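Hanlow's repair hall, second stop of the February visit. The hall covers 3,051 square feet and has 22 benches, each with its own parts bin and lamp. Akinyi Athumani led our group and kept to housings and casings – motors are handled upstairs.

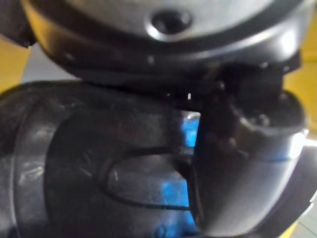 Black plastic cylinder with raised ring and oval cutout. Faint scuffs near the end.

Scratches of this depth are graded cosmetic and left alone. Cracks at a cutout mean replacement. Turnaround is roughly 36 hours per casing. We left for Quezada at 2:15.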